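Category: Project diary / Funded work

Burnik tabletop planner – where we've got to
20 August 2019

Hello Remedios,

You asked for something readable this time, so I'm leaving the spreadsheets out and just telling you how the software is doing. Mostly well! One part is behind, and I'll get to that.

The big change since May is that Burnik now plans the whole reach in one go. Before, we had one planner to get the hand near the object and a second, fussier one to do the last bit, and they argued. The first would happily leave the elbow folded in a way the second couldn't work with, and the arm would sit there thinking until the timeout. Levchenko (our name for the new planner, don't ask) picks the final grasp first and works backwards, so the awkward elbow gets thrown out early. Planning timeouts went from 70 to 9 in the standard set of 300 trials, all in simulation. I ran the set twice as I didn't believe it.

We've also moved on from bare tables. The perception code had become very good at finding a thing on a plain brown rectangle, and that's no use to you or anyone else. So the dining room scenes have clutter, plants, furniture and proper shadows in them.
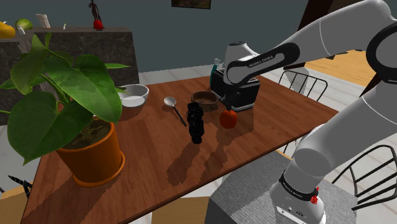

Dining room scene in the simulator: gripper lowered by the red fruit, toaster just behind.

Shadows are where I've spent most of my summer. A dark object with a long jagged shadow used to come back from the segmenter as one enormous dark object, and the planner would then steer politely round a patch of empty table. Big leaves were nearly as bad. I've retrained on 2930 rendered views with the light moved about, and the ghost obstacles are mostly gone – I still get them when two shadows cross, and I haven't found a fix I like.

Now the late bit. Getex, the logging tool, was meant to be finished and it isn't. It records the joint positions and the plan quite happily, but the camera stream drifts out of step on long runs, so replaying a failure means lining things up by hand. Very dull. I've found where the clock goes wrong (two of our processes each keep their own) and I'd like to put the next month into it before adding anything else. That pushes the drawer-opening task back, and I wanted you to hear it from me before it turned up in a plan.

Money is fine. We've used less computing time than we asked for, and I'd like to move the spare 100 hours over to the Brastum tests if you're happy with that. Those are the runs where objects get shifted while the arm is already moving. I've only got a rough version going and it replans far too often, so the arm dithers.

Could you let me know about the hours when you get a minute? I can show you the replays on a call too, the dithering is quite funny to watch.

3 comments | 12 shares

Recent in Funded work
Burnik: why we dropped the two-stage planner
Getex logging format, draft notes
Brastum test list, first version
Segmenter retraining and the shadow problem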